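Flenach Hand Basket, Light Gray

Sold singly or in a stack of 20
Ships from our Niston warehouse
Goes with: Starkent stepped produce rack, round display table, play produce by the crate

I've been selling shop fittings and pretend-store gear for a while now, and the thing I get asked for more than anything else is a plain basket. Just a basket! People write in and say they've got the rack, they've got the vegetables, they've got a corner of a classroom or a showroom all set up, and all they can find to shop with is a toy basket sized for a doll or a wire one that snags every sweater in the building. So we went looking, tried a bunch of them, and the Flenach is the one I kept.

It's light gray plastic with slotted sides, carrying handles that swing over the top, and a wide open rectangle to drop things into. The slots keep it light, and they also mean you can peek in from the side and see whether somebody has already grabbed the carrots. I like the gray a lot. We had a bright red one for a time and it fought with everything near it, but this one sits happily next to pale wood, marble patterns, carpet, whatever you've got going on.
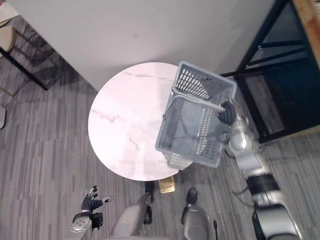
The handle

There's more than one handle, and a raised one runs right across the opening. You can carry the basket in one hand and pick with the other, the way you would at the store. Grab it in the middle for a level carry. If you take it nearer one end the basket tips, and that's handy when you want to tilt it and look for the one little potato hiding in the corner (there is always one).

I wouldn't hang it from a hook by the handle when it's full. Empty is fine.

Putting it with a produce rack

Most people buy this together with the Starkent rack, and I'd do the same. The Starkent is the stepped wooden kind with open crates, each tier sticking out a bit farther than the one over it, so the lower crates are easy to reach into while you've got a basket on your other arm. Leave yourself some floor beside it. I made the mistake of jamming mine up against a bookcase and you had to shop sideways.

As for what goes on it, I'm a big believer in small stuff up top and bulky stuff down low. Potatoes and green beans do well in the shallow upper crates. Tomatoes and sweet potatoes look great side by side, all that red and purple together. Then carrots with the tops still on, cucumbers in a row, bitter melons at the bottom. 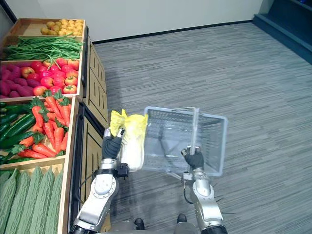
Napa cabbage is the one that surprises people with how much room it wants, so load that first and let the beans and tomatoes fill in around it. Play produce is light, and you'll run out of space in the basket long before the weight bothers you.

Lacey Horrocks wrote to us in September after setting up a practice market for her life skills group, and she had a good tip: give everyone a written list of 5 items and let them come back for a second trip. It keeps the line moving, and the crates don't get wiped out by the first shopper.

Cleaning and storing

Warm water and dish soap, then a soft brush for the slots. Dust does collect in there, I won't pretend it doesn't. I rinse mine upside down in the tub and leave it on a towel for 60 minutes or so before it goes back out. Please skip the dishwasher.
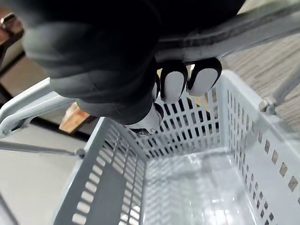

Flenach hand basket, light gray, with slotted walls and carrying handle.

Ordering

Single baskets go out in a plain carton. The stack of 20 is the better deal if you're outfitting a whole room, and for anything bigger, up to 300, send me a note first and I'll check what's on the shelf in Niston. Gray is the only color we carry right now.

If you want the basket, rack and produce all together, ask for the Chaturvedi set when you write. It's the same basket as the one on this page, and we pack the vegetables in their own box so the carrot tops don't get squashed.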